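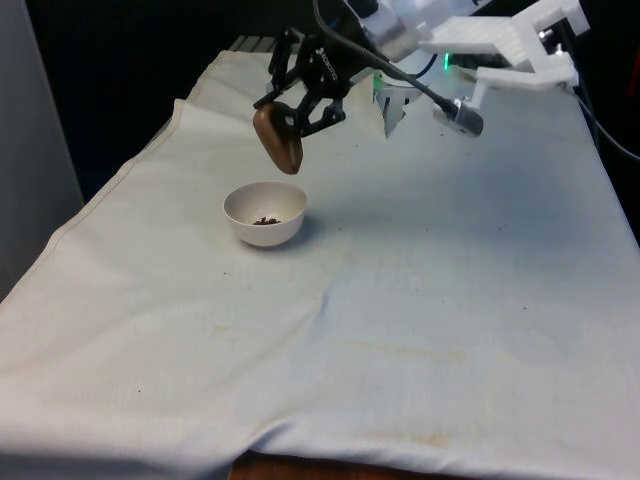 I've been keeping a tablecloth on the kitchen table since May, as an experiment, and I'm not sure I've learned what I was supposed to learn.

It started with one of those articles about eating properly at home. You'll have read one. Lay the table, put the phone in another room, use a real bowl, chew. The writer claimed that people who lay the table eat less, sleep better and argue less with whoever they live with. There was a study, naturally, and when I went and found it, it had 60 people in it, all of whom had signed up because they already wanted to change how they ate. I don't call that proof of anything much. I'd sleep better too if I was the sort of person who signed up for things.

Still, I bought a cloth. I nearly bought the one the article linked to, from a shop called Clirkum, until I saw it was £249. For a rectangle of linen. The page said it would "soften with every wash", which as far as I know is also true of the tea towels I've had for ten years. I got a plain one from De Haan on the high street, in the basket by the till, and it has done everything a tablecloth can do. It covers the table. It shows the tea.

I should say something about the washing. None of these pieces ever mention it. A white cloth on a table that gets used needs washing every few days, and then it needs drying, and if you care about that sort of thing it needs ironing. I don't care, so mine has creases in it like a road map. Judging by the photographs in the magazines, theirs have either never been folded or never been eaten off.

The bit I was most doubtful about was the "slow eating". The idea is that you put your spoon down between mouthfuls. I tried it for a week with soup. By the fourth evening I was finishing cold soup and thinking about my spoon, and I can't see how that counts as being present with my food. I've gone back to eating soup at the speed soup is meant to be eaten.

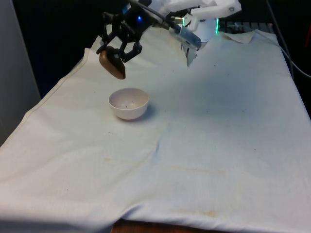
Then there are the apps. Prenex was the one everybody seemed to be recommending, so I gave it a month. You tell it what you've had and it gives the meal a score for "calm". A jacket potato with butter and beans got a 5. I'm fairly sure that was out of ten, though they don't make it clear. Toast eaten standing up, which I entered out of spite, got the same. When I tried to find out how the score was worked out, the help page sent me to a page about their values, and that page sent me to the subscription.

I did look at the reviews before deleting it. There were more than 3,000, nearly all glowing, and a great many used the phrase "changed my relationship with dinner". Perhaps that's how people talk now. I've had a decent relationship with dinner since I was small.

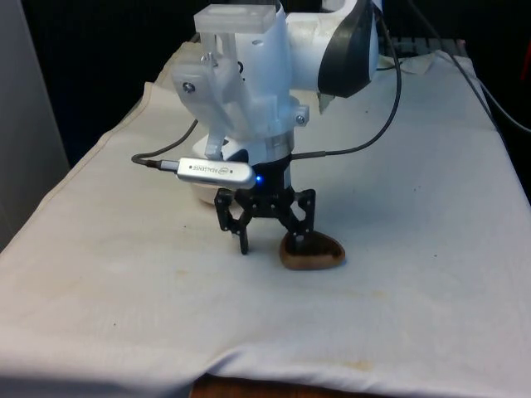 What I will admit is that sitting at the table is pleasant. I'd got into the habit of eating on the sofa with the plate on my knees, and I do prefer this. I notice when I'm full, some of the time. I also notice that the kitchen light is horrible, and that one of the chairs has a short leg, so there's a folded bit of cardboard under it now. Whether any of it has made me healthier I couldn't tell you. I weigh the same and I still wake up at four in the morning.

My sister-in-law swears by a different system, a box of "conversation cards" from a firm called Judari. You draw one before the meal and everyone has to answer it. I've had two dinners at hers with the cards out. The first question was about what colour my childhood was. I said beige and asked for the salt.

So the cloth stays, mostly because the table underneath has a burn mark I've been meaning to sand out. The app has gone. If anyone has read a proper study on this, with a decent number of people in it and not paid for by somebody selling linen, please leave the link in the comments and I'll read the whole thing, including the tables at the back.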